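Teleoperação em casa simulada: a minha primeira semana a sério
October
Por Esther Mollel

Já andava há meses a ameaçar que ia escrever sobre isto, e finalmente tenho material! Desde o início do mês passo as noites a comandar à distância um robô de dois braços dentro de uma casa simulada, para lhe mostrar como se pega em coisas e como se levam de um lado para o outro. Chamo Momatden ao meu pequeno projeto (o nome veio de um erro de teclado e ficou).

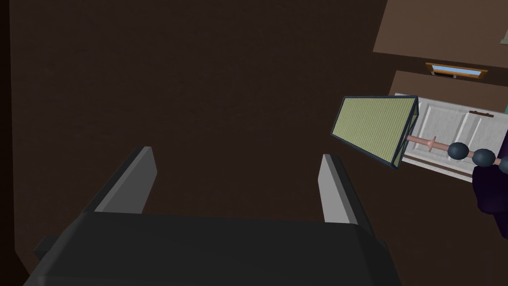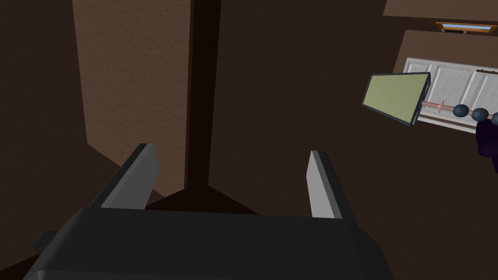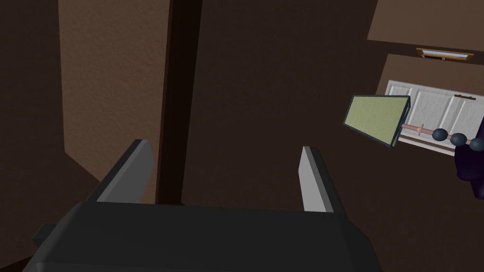
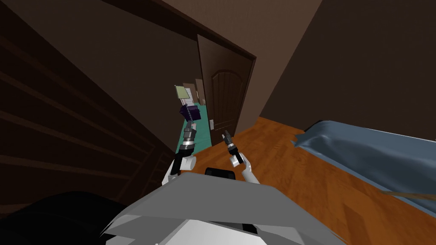 Na última, o braço esquerdo segura a caixa roxa; a pinça direita está livre.

Comecei pelo mais simples que me ocorreu, que era pegar num objeto pequeno e levá-lo pela casa. Simples, dizia eu. Na primeira noite fiz tudo aos solavancos, a corrigir a mão de dois em dois segundos, e quando revi os registos percebi que tinha gravado sobretudo as minhas hesitações. O Yogesh Uniyal, que me emprestou os comandos, viu a gravação e perguntou se eu estava a pilotar com luvas de forno. Mereci.

O que mudou tudo foi deixar de olhar só para a vista geral. Essa vista é ótima para saber onde está a porta, onde acaba a cama, se o cotovelo vai bater em alguma coisa. Mas para a pinça, a vista do pulso é outro mundo – a palma em baixo, os dois dedos abertos à frente e o resto da casa a aparecer inclinado lá ao fundo. Demorei duas noites a deixar de inclinar a cabeça para acompanhar. Agora já leio aquilo quase sem pensar, e dá-me um gozo enorme.

Também aprendi a usar as duas mãos com mais calma. Quando um braço leva a carga, a tentação é mexer o outro ao mesmo tempo, só porque ele está ali e porque é divertido (é mesmo muito divertido). Só que cada gesto a mais fica gravado, e depois o modelo aprende o gesto a mais. Na terça-feira treinei uma versão com as demonstrações da primeira noite e lá estava ele a abanar o braço livre, exatamente como eu faço quando estou nervosa. Ri-me sozinha às onze da noite!

As portas são o meu tema favorito de momento. Com uma caixa na pinça, a pessoa tem de pensar no vão, na altura do braço e no tronco, que vem atrás e ocupa mais espaço do que parece. A minha regra atual é parar antes da passagem, acertar o braço, e só depois avançar a base. Fica mais lento, mas as trajetórias saem muito mais parecidas umas com as outras, e no treino isso nota-se.

Para quem gosta de números: tenho 175 demonstrações guardadas e deitei fora uma boa quantidade delas antes de chegar aí. O conjunto aproveitável soma 2.797 segundos de movimento, o que parece pouquíssimo para tantas noites, eu sei. Guardo tudo em pastas por tarefa, com uma nota curta sobre o que correu mal, e essas notas já me pouparam imenso trabalho. A mais comum é "dedos fechados cedo demais". A segunda mais comum é "gato".

A Sibel Özkan sugeriu-me gravar também as recuperações – ou seja, falhar a pega de propósito, recuar, abrir outra vez os dedos e voltar a tentar. Experimentei com três tarefas e fiquei rendida. O modelo treinado só com pegas perfeitas fica perdido assim que se desvia um bocadinho; o outro pelo menos tenta. Ainda falha bastante, mas falha a tentar, e eu já lhe bato palmas por isso.

A seguir quero repetir as passagens de porta com o objeto no braço direito, a ver se a minha mão menos hábil me atraiçoa muito. Se alguém por aí tiver um truque para rodar o pulso devagar sem arrastar o ombro, deixe nos comentários, que eu experimento logo nessa noite.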